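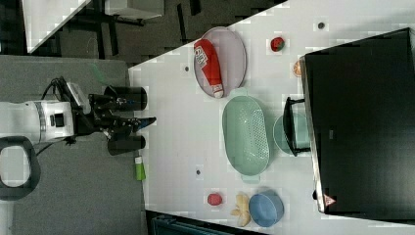 Progress report to Nisholm, December
Prepared by Kiran Chaudhary, Drurnwood

Recording of the kitchen tasks is now the main work of the project. The operator drives the arm by remote control and each attempt is saved as one demonstration. To date we have 648 usable demonstrations, and 107 were discarded, mostly for dropped items or lost connection to the controller.

The tabletop set is toy food with a plate, bowls and a colander. Small round items are still the hardest to pick up by remote control. Operators tend to close the gripper early, and the item rolls. We have slowed the closing speed and will compare drop rates in the next report.

Training of new operators has gone better than planned. Five people are now signed off, and a new starter needs 19 practice runs before we keep their recordings. Hand guiding was tried as well. It was quicker to learn, but the operator's arms kept blocking the overhead view, so we have set it aside for now.

The replacement controller from Gornex is late, and the colour calibration has to be redone once it is in. Neither changes the budget. We ask that the Mulligan milestone be moved back by one month.

Recent reports
Drurnwood: November progress report
Mulligan milestone: revised scope
Operator sign-off procedure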